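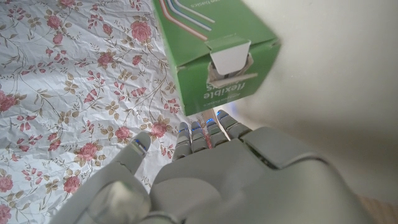

Evander Mackay reckons the Ogilvie shares were always going to drop once word of the production pause got out, and that our model should have caught it two days early. I don't buy it. He was looking at the chart after the fact, same as the rest of us.

Print this page
E-mail this page

April, notebook, 4:40 pm

Reran the supplier-news screen on the Marnusby exchange list. 234 companies in, each one tagged by hand for whether it sells parts to a maker that has cut output. The idea is that the small suppliers fall later than the big name and you can see it coming. Jade McIntyre's first pass had it working nicely. Mine doesn't.

What I got:
- 80 of the 234 had any supplier link worth the name
- of those, 10 moved more than the index in the week after the news
- 8 of the 10 had their own results out in the same week

So that leaves two. Two is not a signal, whatever colour we make the bar.

I think Jade's version used closing prices from the day of the announcement, and mine starts at the next open. Ogilvie put its notice out after the close, so hers may be off by a session. Need to check the time stamps before saying so out loud. The Mometero feed gives local time with no zone on it — I've asked them about that before and got a brochure back.

Haltano is the one everybody will want to talk about. It did fall, and it does sell castings to Ogilvie. It also lost its finance chief that week and cut the dividend. I can't see how we'd split those up, and I'd sooner drop it than write a paragraph of maybes. Evander wants it kept in as a case study. Fine, but then the dividend goes in the first line and not in a footnote.

Also not keen on the tagging. I did half the list, Jade did the other half, and we never swapped. "Supplier" in my half means named in the annual report. In hers it might mean a press release from years back. Swap a batch and see how far apart we are.

To do:
- time zone on the Mometero stamps
- rerun from next open for both halves
- same screen on weeks with no news at all, as a check
- no slides until the above is done

Left the old output in the April folder, marked do not use.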